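Enterprise and Careers Sub-Committee
Minutes of the November meeting

Chair: Suryani Khoo
The meeting opened at 2.10 pm.

1. Minutes of the last meeting
Agreed as a correct record.

2. Student start-up fund
Members noted 10 applications, of which 5 had gone forward to interview. The Brornaseo and Joteo teams asked for a later start to their grants – this was agreed. Receipts must reach the office before any second payment is made.
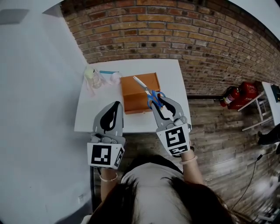
3. Spring pitching evening
The Pranon Room holds up to 100 guests. The hire charge of £485 was approved. The Chair will write to Wong to confirm the judging panel.

4. Any other business
A member asked that feedback be sent to all unsuccessful applicants in writing. Agreed.

The meeting closed at 3.25 pm.

5 shares
0 comments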